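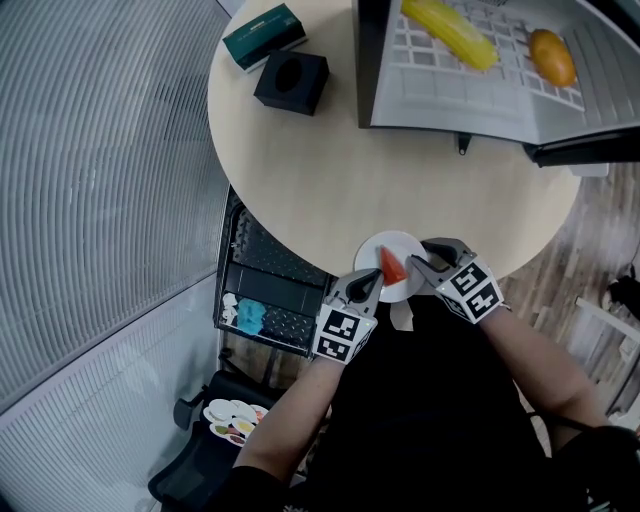
Rule One: Go Easy on the Squeeze

Hi, I'm Alaric, and I help teach robots to pick things up. People hold grippers (they're like robot hands with handles) and do a job, and later a robot learns from how they did it. At Jallasard we have more than 20 rules for this. I'll tell you my favorites!

First one: squeeze just enough. A toy slice of fruit can pop right out if you pinch it like crazy, and then the robot learns to pinch like crazy too. Yikes. Move slowly, and keep your fingers out of the jaws — they don't know a thumb from a banana.

Rule Two: Look Before You Reach

Stop for 2 seconds and check what's near your elbows. Everett Begay taught me that one, and I still forget it before lunch. If you're getting something out of a fridge, know where the door is — doors love to bump grippers.
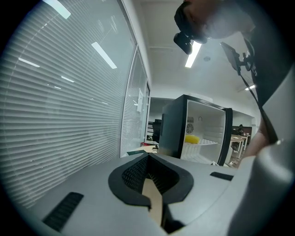

What should you do if you drop something?

Say "stop" out loud, put the grippers down, and pick it up with your own hands. Then start the whole job over from the beginning, even if you were almost done.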